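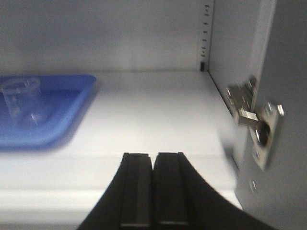 Photo: Flenska / Nurmi kitchen

Cabinet and Shelf Help Wanted, Saturdays

Flenska looks after shared kitchens, the kind where 70 people own one can opener. We need a part-time shelf person for the Nurmi building, starting in June.

Most of the job is cabinets. They're white inside, with adjustable shelves, and every tenant has a theory about the right height. You'll empty them, wipe them down, put the shelves back where the chart says and return the contents in some kind of order. Small clear cups go in the blue trays. People will move them -- you will move them back.

Hours are Saturday, 8 a.m. to noon. Pay is $113 per shift, plus coffee, which you may have to find a cup for.

You should be able to:
- lift a full tray of dishes without narrating it
- reach a high shelf, or use a step stool with dignity
- tell "clean" from "rinsed"
- leave other people's labeled leftovers alone, up to a point we'll discuss

No experience needed. If you've ever rearranged a friend's cupboards while they were in the shower, say so.

To apply, send four or five lines about yourself to the Flenska desk, 573 Tiltura Street, or drop a note in the box by the Nurmi mailroom. Résumés are fine but we mostly read the first half.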